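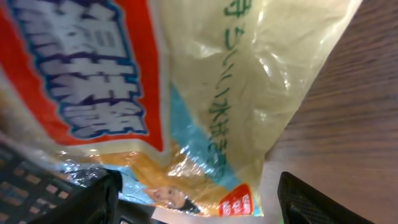 Our club meets in a room above the old print shop in Lastcombe, and since March we are working on one task only: the robot must take soft packages from a table and put them in a box. I joined because my English teacher told me that I should speak with people about something I like. I did not know that I would speak mostly about plastic film. A package like the cream and orange one, with the big red panel and Japanese text down the front, looks easy to a person. For our gripper it is the most difficult thing we have. The film is thin and full of small creases, and each crease gives a white reflection, so the wrist camera gets bright spots in places where we want it to find an edge.

I want to write down what we have learned until now, because our competition in Clondon is coming and I forget things quickly.

First, about the objects. In the beginning we used wooden blocks and tins, and the success was very high, so we became a little proud. Then Raed Haddadin, who leads the club, read us the rules again. The rules say that 14 objects will be on the table and that half of them will be "deformable". I had to look up this word. It means that the object changes its shape when you press it. After that evening we put all the tins back in the cupboard.

We made 50 attempts with soft packages in the first week and 29 of them were good. I count as good when the package goes up, stays in the fingers and goes down inside the box. My friend from the Saliba team counts it as good also when the package falls on the border of the box and then goes in by luck. We had a long discussion about this. I still think that luck should not be counted, but I wrote both numbers in the notebook so that there is peace.

The second thing is the angle. When the package lies tilted, one finger arrives before the other and pushes it away. For some weeks we tried to solve this with more force, and it was a mistake. The film slides, and the harder you press at the wrong place, the faster it goes. Now we come down slower, we stop a little above the table, and we turn the wrist until the fingers are on the two sides of the narrow part. It costs 2 seconds for each object. Raed says we have these seconds. I am not so sure, but I did not find a better way.

The third thing is my own part, the edge detection. My first program looked for strong changes of colour. With a plain white box it was very good. With printed packages it was terrible! It found the border between the red and the cream, it found the border between the blue and the orange, and it believed that each of them was the end of the object. One time it tried to take hold of a package exactly in the middle of the printing, and of course the fingers only scratched on the surface. So I changed the method. I now compare the wood of the table with everything which is not wood. The grain lines gave me some trouble, because they are also lines, but they are softer and I could filter them.

It is not finished. The reflections are still a problem in the evening, when we have the ceiling lamps on. We tried a sheet of baking paper under the lamp and it helped, but the smell after one hour was not nice, so somebody must find another material. If you read this and you know a cheap diffuser, please write in the comments.

Next time we will drive to Nendumdale, where the school lets us practise on a table of the same height as the competition table. Ours is a bit too low, and all our positions in the program are made for it. I have to change them before we go, and I have not started yet.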